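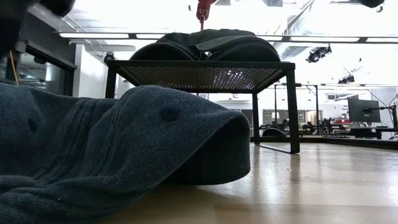 Izzati Entili: Towels go on the rack flat, one layer, if you want them dry by the morning. Folding them double and stacking things on top is why yours smell.

dusstead_mo: Fair enough, but I've got one mesh table and a family of five. One layer each isn't going to happen.

Grimshaw: What does the towel weigh? My ribbed ones are 570 gsm and take twice as long as the thin ones. I stopped buying them.

dusstead_mo: No idea, the label came off. They're the dark blue knitted sort from Ullis. Lovely when new.

kettle_on: I disagree with Izzati. Mesh tables are fine for hats and jumpers, things you want to keep flat. A wet towel is too heavy and wants a rail or a line. Mine bowed a cheap table in the middle after one winter.

Izzati Entili: Then it was a bad table. The Flondeck has been under wet towels here since September and it's still level.

kettle_on: Flondeck is also 100 quid.

Grimshaw: I paid 20 for a second-hand one with a wobbly leg. Does the job.

parsnip: Whatever you use, don't leave them on a wood floor. We had a damp bath towel sitting on ours over a weekend and it left a cloudy patch — came out in the end with a warm iron over a cotton cloth, but I wouldn't like to do it again.

dusstead_mo: Floor is varnished so I'm not that worried. I'll try single layers on Saturday and put the caps on the radiator shelf.

kettle_on: Not the radiator for caps, the peaks warp. Leave those on the mesh and hang the towels over the bath.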